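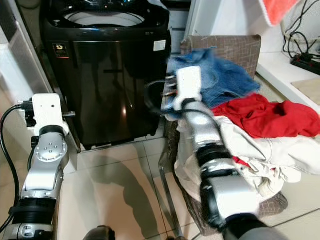
Chez nous, le jean est la pièce qui revient le plus souvent au linge, et aussi celle que l'on maltraite le plus. On le roule en boule, on le glisse avec les serviettes, on appuie sur le premier bouton venu, et puis on s'étonne qu'il ait pâli aux coutures ! Voici donc ma façon de faire avec une machine à chargement par le dessus, celle que je raconte chaque fois qu'on me pose la question (et on me la pose souvent, surtout en août, quand toute la maisonnée rentre avec ses valises pleines).

## Préparer le linge sur une chaise

Je commence toujours par tirer une vieille chaise à côté de la machine. Une chaise toute simple, avec un bon dossier, sur lequel on peut étaler les vêtements un à un. C'est bien plus agréable que de se plier en deux au-dessus d'un panier, et le dos vous remerciera.

- Videz les poches, toutes les poches, y compris la toute petite de devant.
- Remontez la fermeture et attachez le bouton.
- Retournez le jean sur l'envers, jambes comprises.
- Si l'ourlet s'effiloche, coupez les fils trop longs aux ciseaux — ne tirez jamais dessus.

## Charger par le dessus

Prenez le jean par la ceinture et laissez descendre les jambes dans le tambour, en accompagnant le tissu avec la main. Un jean mouillé pèse lourd, et s'il est tassé d'un seul côté, la machine se met à danser à l'essorage. Je répartis donc mes pièces en couronne, et je m'arrête à 5 jeans, même quand il semble rester de la place.

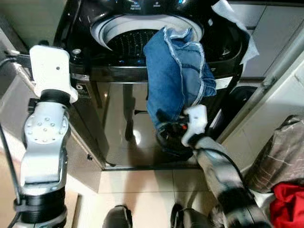 *Un jean aux ourlets effilochés, sur le bord de la cuve.*

Pour la lessive, j'ai essayé bien des choses au fil des années. En ce moment j'utilise la liquide de chez Grusteo, une petite dose, sans adoucissant. Eau froide, cycle court, essorage modéré : la toile garde sa couleur et sa tenue.

Profitez-en pour passer un chiffon doux sur la carrosserie. Les façades noires et brillantes sont superbes le premier jour, mais elles montrent la moindre trace de doigt et la moindre goutte de lessive. Un chiffon à peine humide, puis un chiffon sec, et c'est tout.

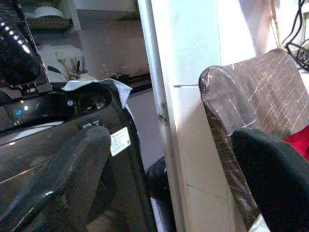 ## Garder le sac de linge à portée de main

J'ai longtemps posé mon sac par terre, sur le carrelage, et je passais mon temps à me baisser. Maintenant il va sur l'assise de la chaise, grand ouvert, les bords rabattus vers l'extérieur comme un col. On voit tout de suite ce qu'il contient, et l'on pioche dedans sans rien renverser.
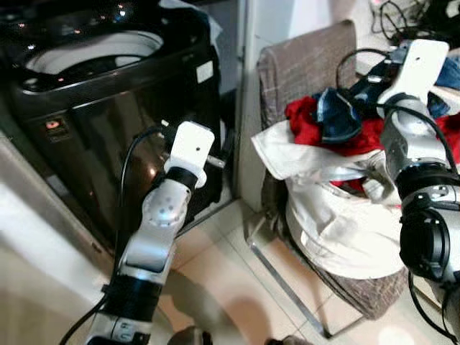
Un sac en tissu a aussi le mérite de passer à la machine avec le reste, ce que je fais toutes les deux ou trois lessives. Attention toutefois aux rouges : un vêtement rouge neuf ne voyage jamais avec un sac blanc, ni avec les jeans clairs, et je le lave seul les premières fois. Quant au séchage, suspendez les jeans par la ceinture, toujours sur l'envers, à l'ombre si vous le pouvez, et laissez le couvercle de la machine ouvert pendant une heure ou deux, le temps que le tambour respire un peu.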